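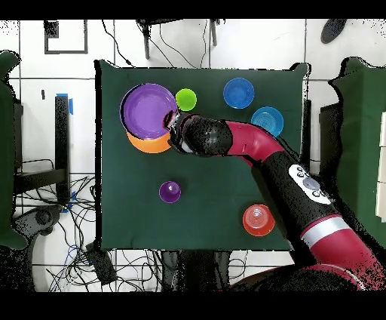
Zolia is my pile of recipes, typed up from my gran's handwritten cards and tidied just enough that a computer can read them. There are 598 recipes in it at the moment, and over 40 of those are soup, so you can guess what winters were like at our house. Gran never owned a set of scales in her life and measured by whatever dish was nearest, which makes the typing-up a bit of an adventure! A "big bowl" of flour on one card might be the size of that purple one, and on the next card she plainly means something you'd eat your porridge out of. I've kept her words exactly as she wrote them and put my own guess in grams next to them (in a separate column, so you can ignore me if you like).

What's in the folder

recipes.csv is the main file, one line per recipe. Title, chapter, the ingredients as gran wrote them, my guesses, the method, and a notes column where I put all the bits she scribbled in the margins.

words.csv is a list of her odd measures and kitchen words. "A good knob", "enough", "the blue cup", that sort of thing. Pieter Martens did most of this one and he's much more patient than I am.

unsure.csv has the 174 recipes where I couldn't read something. Mostly gravy stains. If you're good with old handwriting, please have a look, I'd love to get that number down.

How the guesses were made

I cooked them! Not all of them, obviously, but Princess Espiritu and I worked through the whole cake chapter between us, and Luuk Van Leeuwen took the breads. If a line says "tried" in the status column, one of us has made it and eaten it. If it says "guess", I compared it with similar recipes and picked something sensible, so go carefully with the salt.

Things to watch out for

Oven heats are a mess. Gran writes "hot", "quick" and "Sunday oven", and I still don't know what the last one is. I've left the temperature blank there, so your script needs to cope with empty cells.

There are 7 recipes called "Plain cake" and they are all different. Use the id column and not the title, or you'll end up with caraway seeds in something you didn't want them in. (Ask me how I know.)

Accents should be fine now. They got mangled in the March version, so if you downloaded that one, get it again.

Using it

Do what you like with it, just mention Zolia somewhere and don't sell the file as it stands. Ruben Wuyts has made a little menu planner out of it already, and I use that one most weeks.

Corrections are very welcome. Send me the id and what you think it should say. Next job is the jam chapter, once I've worked out what she meant by "two of sugar".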